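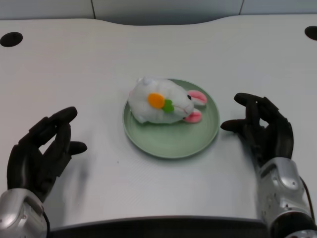
Bunny on the sage-green plate. Dinner is served!

Hi all, and welcome to the July page of the toy swap gallery. For anyone new, I'm Kelly, I look after the soft toys (my favourite shelf, don't tell the puzzle people) and every month I put up whatever is ready for a new home. We had 162 toys come through the door this time, so this is only a taste of it.

I'll start with the bunny because I'm completely smitten. White plush, shaped like a little loaf of bread, with pink inside the ears and an orange felt carrot on its side with a green leaf. Gudrun Björklund wants to call it Punar after her old cat and I haven't come up with anything better, so Punar it is for now.

The plate has a raised rim and fine rings pressed into it, and I love that soft colour with the white. It's from the kitchen box Yusri Lau dropped off, and it's going in the swap too. Bunny and plate can go separately or together, I don't mind (together would be adorable though).

If you'd like either one, leave a note under this page with your first name and which pickup you can make. Toys are 4 tokens each, plates are 2. Vilgot has the token tin while I'm away, so please see him and not me!

More bears next month, I promise.

Posted 22 July 2019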